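Wenelgate Forum — Cells, Sims and Safety
Search threads, members, tags Go
June — started by gantrygrump

Topic: Do your layout rules apply in the sim?

gantrygrump wrote:
Our house standard says nothing goes inside the rails of a two-arm cell unless it's on the task sheet. Fine. Everyone signs it for the real cells. Then I open the simulated one and it looks like a yard sale, and I'm told the rule is "for hardware." The policy was tuned on 2000 runs in there, so I'd like to know which part of it is imaginary.
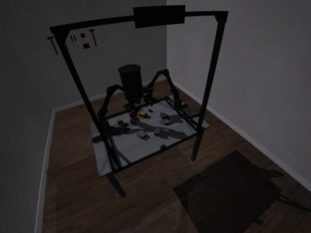 My proposal is one task sheet for both, same revision number, and the sim build fails if the two don't match. Stella Mohamedi wrote our original sheet and she had it down to a single page before the rest of us improved it to 26.

videck_refugee wrote:
Disagree. Clutter in sim is the cheap kind. At Videck we froze every prop to match the sheet and got a policy that was brilliant until a box moved the width of a thumb. Write a rule for how much variation you allow and log the seed. Don't ban the mess.

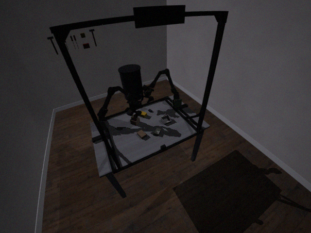 Lighting is the thing I'd put in a standard before props. Ours had one line on it, "adequate," which covers everything from an operating room to a cave. Look at the shadows lying across that pale tabletop, with the yellow block out in the middle of it all, and tell me what "adequate" means. I'd want the light positions written down and a range for each, signed off like anything else.

gantrygrump wrote:
I can live with a variation rule if somebody owns it. Ours would be owned by "the team," meaning me, at 6 p.m.

jikent_ops wrote:
You're both arguing about the overhead view. Our reviewers at Jikent sign off from the wrist views too, both arms, before a layout gets a number. It's tedious and people complain. We rejected 60 layouts that way last year and every one of them had looked fine from the top.

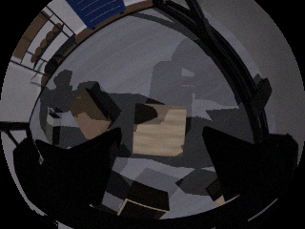
The rule reads: any item the task needs must be identifiable from at least one wrist view at the start pose. "Identifiable" took us three meetings. I don't recommend the meetings.

videck_refugee wrote:
And if the fingers block it?

jikent_ops wrote:
Then you move the item or change the start pose, and you write down which one you did. People hate the second half.

softstop wrote:
Altıntaş user here. We have a checklist with 639 lines and I have never met a person who read line 400. Short sheet, hard gate, done. I'm with grump. 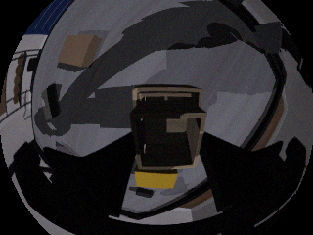

Also, put the reach limits on the sheet itself. Ours live in an appendix that refers you to another appendix.

gantrygrump wrote:
Okay, revised draft: one sheet, variation range with a named owner, light positions, wrist check at start pose. Still one page if I shrink the margins — which is against the document standard, naturally.

videck_refugee wrote:
I'll sign that. Still think you're wrong about the props.

We use cookies to keep you logged in. Accept Manage settings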